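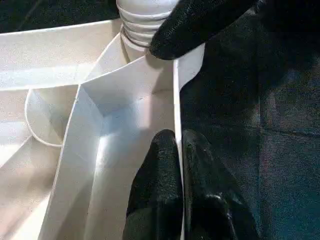
Thesis Support Project - progress report no. 2

To: Archana Dhillon, program manager, Rathore Fund
Thursday, February 2, 2023

Quick one, Archana, as the panel meets soon and you asked for something in writing. Full budget sheet comes separately. Sorry for the rough shape.

Where we are

Drop-in desk at Wakar is open four afternoons a week in term. Opened in October as planned. Students bring a chapter, or half a chapter, or just a reading list and a worried face. Sessions run 40 minutes on paper, more like an hour in practice. We stopped fighting that.

Sign-ups to date: 220. Of those, 90 have come back at least once, mostly for the literature review. Methods chapter is next. Hardly anyone comes in for the conclusion, I think they run out of time before they get to us.

Tutors: 8 trained, all now seeing students. Two are finishing their own degrees and will be away during exam weeks. Cover is sorted for the first of those weeks, not the second yet.

What students are asking for

Referencing, still. We thought the citation handout would take care of it. It hasn't - it is too long and nobody gets past page two. Rewriting as a single sheet, one side, with the four source types people really use.

Also how to write to a supervisor who isn't answering. This was not in the proposal at all. Tutors have been drafting emails with students, and it eats up session time but seems worth it. We'd like to make it a short group session and take it off the one-to-one list.

Narrowing the question is the other big one. Typical case: a student wants to write on "social media and young people" and has two months left. Tutors now spend the first visit on the question only, no drafts opened. Some students grumble.

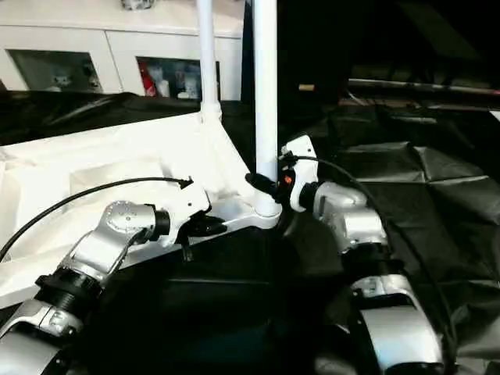 Then there is the second-language group. They asked for feedback on structure and kept getting feedback on articles and commas. Fair complaint. We changed the comment form so structure comes first and grammar gets one box at the bottom. Too early to say if it is helping, will ask them in the spring survey.

Online side

Podatbridge is the booking page plus the place where drafts get uploaded. Works most days. Reminder emails were going out a day late up until the winter break, and we lost a fair number of slots to no-shows becuase of it. Fixed now. Draft uploads still fail when the file has tracked changes in it, so we tell people to send a clean copy.

The guide pages on Zilow had 2,101 visits over the reporting period. Outline template is the most used by a long way. The page on writing an abstract gets opened and closed again fast, needs examples.

Behind schedule

Sample chapter bank. We promised annotated chapters from three departments and have one, education. History said yes and then went quiet. Nursing wants names and placement sites taken out first, that is reasonable but slow.

Tutor handbook is at second draft. The part on how much help is too much help is the hard bit, tutors don't agree on it. One will fix a sentence on the spot, another won't pick up a pen. We need one rule before the next intake and I'd rather it came out of a meeting then from me alone.

Money

Tutor hours slightly over, printing well under. Would like to move the unspent printing line across to hours. Needs your OK, no extra funds requested.
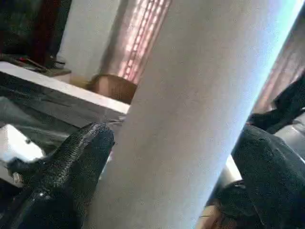 Next steps

- One-page referencing sheet, done and tested with returning students
- First group session on writing to supervisors
- Chase history, agree a cut-down text with nursing
- Cover for second exam week
- Handbook meeting, all tutors, then final draft to you
- Spring survey out through the booking page

Need from you: yes or no on the printing money, and whether the sample chapters can go in with the next report if only two departments are ready. A line by email is fine.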